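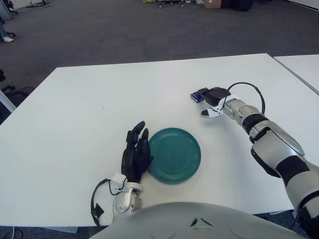

Teal plate and black robotic hand on a white table

Inside the Grandbridge Election Center: My Open Day Notes

26 December 2021

I have been writing about elections on this blog for years, and until this month I had never stood in the building where my own vote gets counted. Grandbridge County opened its election center in Stonholm to the public for one day, and I went. I drove over from Hou with a thermos of coffee and far too many questions, and I got most of them answered. I had a wonderful time!

The center is a former furniture warehouse behind the bus depot. You sign in at the front, get a paper badge, and go around in groups of a dozen or so. My group had two high school civics teachers, a retired couple who had worked the polls for decades, and a man who told us at the door that he didn't trust any of it. I was glad he came. He asked better questions than I did.

We began with the mail ballot room. Envelopes come in through a locked door, and two staff members of different parties have to be there before anything gets opened. Signatures are compared on a screen with the ones on file. If one doesn't match, the voter gets a letter and a phone call and has time to fix it. I knew this from reading the rules, but watching two people disagree politely over the loop in a letter "g" (these were practice envelopes, of course) taught me more than the rulebook did. They sent that one on to a supervisor and went straight to the next.

Then the scanners. The staff ran a test deck for us, 3215 marked ballots with a result worked out ahead of time by hand, and the machine total has to match it exactly. The deck includes some really nasty ones - stray pen marks, circled names, a coffee ring. The scanner kicks those out for people to look at, and a camera puts each one up on a big monitor so observers can see what is being decided. Our skeptic asked what happens if the total is off by one. The answer was that everything stops until they find it, and that in the last February test they had spent most of an afternoon on a single folded ballot. He wrote that down, and so did I.

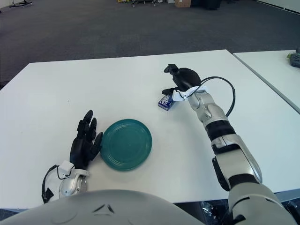
The part I had been looking forward to was Plovora, the new check-in software that will replace the paper poll books in all 59 precincts. I have complained about it here before, mostly over the cost, and I still think the county board rushed the vote on it. But I got to try it, and it's good. You look up a name, check the address, the voter signs, and a slip prints with the right ballot style on it. The tablets keep working if the connection drops, and every precinct will still get a sealed paper copy of the roll. That last point was my biggest worry, so I asked twice. Yes, printed, sealed, every precinct, every election.

What I didn't get was a clear answer on who holds the records after the contract runs out. The guide promised to find out and took my email address. I'll post the reply when it comes.

Lunch was chili from the depot diner, eaten standing up in the hallway, where the best talk of the day took place. One of the retired poll workers told us about the school gym in Hou where the lights are on a timer and go off at eight, right when the line is longest. People there bring flashlights now. She loves that gym and wouldn't work anywhere else. Someone from the center overheard and asked her which gym it was, so maybe the timer's days are numbered.

After lunch we saw the storage cage. There are shelves right up to the ceiling, every case has a numbered seal, and there's a log book that you can ask to read. I read four pages of it, to the great patience of my group. I also learned that the county needs about 2000 poll workers for a November election and would be a lot happier with 3000, which would allow for shorter shifts. If you have ever thought of doing it, the training is one evening and you are paid for it.

A few complaints. The ramp at the side door is steep, and a man using a wheelchair had to be helped up it. The sign from the main road points the wrong way. And one Saturday-length tour a year is too little for a county this size - I'd like to see an evening opening in February, before the spring races, so that people who work weekends can come.

Our skeptic and I ended up walking out to the parking lot together. He still wants a bigger hand count after each election, and I agree with him on that. He has signed up for the next scanner test as an observer. I put my name on the list under his.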